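Open day pre-opening inspection: picking cell and visitor route
Skandness site, Losthorpe
Carried out August 13, 2023
Inspected by: Daiane Moura
Second check: Fiachra Lynch

4 comments | 11 shares

Scope: the demonstration cell, the visitor route from the side door to the canteen, and the handout table. The warehouse proper is closed to visitors and is not covered. Marks used are OK, OK with comment, ACTION and N/A. Anything marked ACTION has to be closed before the doors open and initialled by whoever closed it.

SECTION A. ROUTE AND ENTRANCE

A1. Side door opens fully and stays open on its hook. OK.

A2. Route tape down and unbroken from door to cell. OK with comment. Tape is lifting at the corner by the battery chargers. Pressed back down, but it will lift again once people walk on it. Spare roll left on the charger shelf.

A3. Fire exit signs visible from every stopping point. ACTION. The Trindanton banner hides the sign over exit 3 if you stand at the second stopping point. Move the banner one bay to the left.
Closed, FL. Banner moved two bays because there was no hook on the first.

A4. Visitor numbers. Limit for the hall is 100 at any one time, and 146 people have booked across both sessions. Door staff to use the clicker and hold people in the car park if needed. OK with comment. The clicker sticks. Test it before use.

A5. Forklift movements stopped for the day and keys in the office. OK. All keys signed for.

A6. Wheelchair access along the full route. OK with comment. The cable ramp at the cell is steep on the far side. Somebody should stand there during both sessions.

SECTION B. CELL GUARDING

B1. Fence panels fixed, all bolts present. OK.

B2. Gate interlock stops the arm when the gate is opened. Tested three times with the arm running at demonstration speed. Stopped each time. OK.

B3. Interlock cannot be defeated with the spare key. OK. The spare is now in the office safe and not on the nail by the panel. Please leave it there.

B4. Emergency stops. There are four: pendant, control panel, fence left, fence right. All tested. ACTION on fence right, which needed two pushes before it latched.
Closed, DM. Button head replaced from stores and tested ten times.

B5. Children's reach. A child can get an arm through the gap under the fence on the handout table side. ACTION.
Closed, FL. Mesh strip fitted along the whole side with cable ties. Ends trimmed so they don't scratch.

B6. Standing line painted or taped one metre back from the fence. OK.

B7. Warning lamp works in all three colours. OK with comment. Amber is dim compared with the other two. A new lamp is on order and will not be here in time. It can be seen from the standing line, so I have passed it.

SECTION C. ARM AND GRIPPER

C1. Service record up to date. OK. The hours meter reads 1281. Next service is due in December.

C2. Speed limited to the demonstration setting and locked with a password. OK. The password has been changed from the one written on the pendant.

C3. Gripper fingers secure. OK with comment. Both fingers are worn and scuffed along their inner faces and there is a small notch in each tip. Neither moves when pulled by hand. I would want them changed before normal production use, but they are fit for the demonstration. Ó Riain have been asked for a price on a new pair.

C4. Cables and hoses clear of moving parts over the whole cycle. OK. Watched ten full cycles from both sides.

C5. Power loss test. Arm holds position when the supply is switched off. OK.

C6. Dropped item test. With the gripper opened by hand at the top of its travel, the item must stay within the fence. Tried with the foam blocks and the plastic bottles. Blocks OK. One bottle rolled out under the gate. ACTION.
Closed, DM. Bottles taken off the demonstration list. Foam blocks only.

C7. Wrist camera bracket tight. OK.

SECTION D. BINS AND DEMONSTRATION ITEMS

D1. Large orange bin empty before start. OK.

D2. Large orange bin free of cracks and sharp edges. OK with comment. There are white scuff marks on the rim, which could be chipped plastic or what is left of an old label. I ran a gloved hand along it and nothing caught. The floor has fine scratches and one short dark one on the right. None of this affects use.

D3. Glare. The overhead lights reflect off the glossy plastic in two places, on the far wall and on the floor. Last time we had missed picks when a block sat in the bright patch, so Fiachra ran a set of trial picks with the lights as they will be on the day. He put through 176 picks and had two misses, both recovered on the second try. OK with comment. Leave the hall lights exactly as they are. Do not switch on the extra row over the chargers.

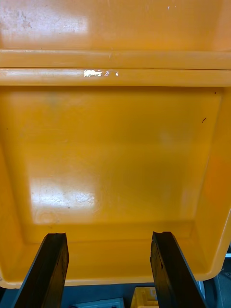 D4. Clearance between the fingers and the bin rim on the way in and out. OK. The approach height was raised a little after the trial picks and saved under a new name. Use the program ending in B. The old one is still on the pendant and must not be run in front of visitors.

D5. Foam blocks clean and undamaged. OK. Two torn ones thrown away.

D6. Bins wiped down before each session. To be done on the day. Cloths and spray are under the handout table. Gate open and arm isolated while anyone is wiping.

SECTION E. PEOPLE

E1. Trained operator on the pendant at all times while the arm is powered. OK. Daiane first session, Fiachra second. If either needs a break the arm goes off.

E2. First aider named and on site. OK. Name on the board by the side door.

E3. Visitors invited to press the start button do so from the outside box only. OK. The box has start and stop and nothing else.

E4. Ear protection. N/A. Measured at the standing line and well below the level where it is needed.

E5. Safety talk. OK with comment. It runs to six minutes and people at the back cannot hear it. Cut it to the exits, the line and the stop buttons, and use the microphone.

RESULT
Passed for both sessions. All ACTION items closed. Comments A2, A6 and B7 to be looked at again between sessions.

Signed: D. Moura, F. Lynch

4 comments

F. Lynch: Clicker replaced with the one from reception. It counts properly.

D. Moura: Thanks. Can you also put the tape roll back on the charger shelf, it has gone already.

F. Lynch: Found it in the canteen. Back on the shelf.

D. Moura: Good. Gate key for the first session is with me.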